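Table Clearing – Paper and Foil
Haltent Workshop Gallery, October

Materials are kept simple – paper and a foil tray on a white table. Session notes were compiled by Shirin Akbari.

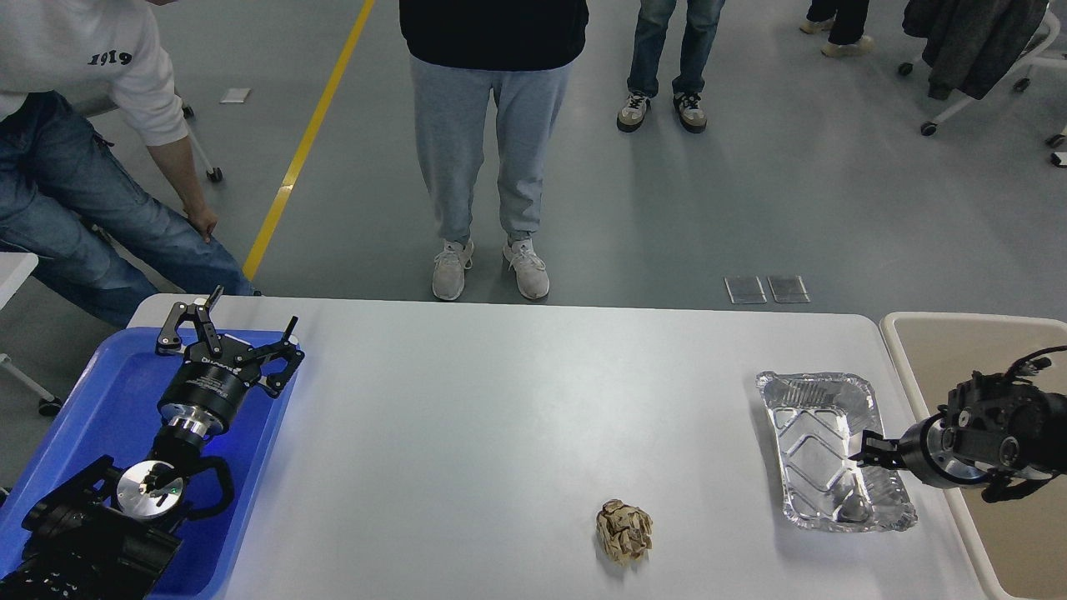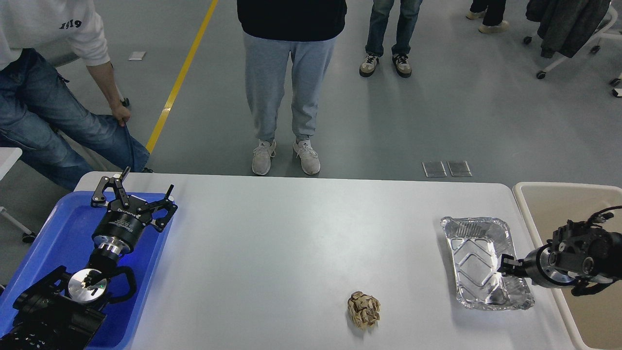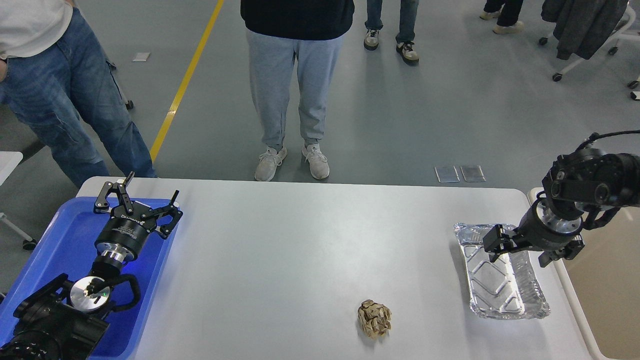
Crumpled brown paper and an empty aluminum foil tray on the white table, main floor.

Requests for copies should be sent to Farzad Parsa, Room 300.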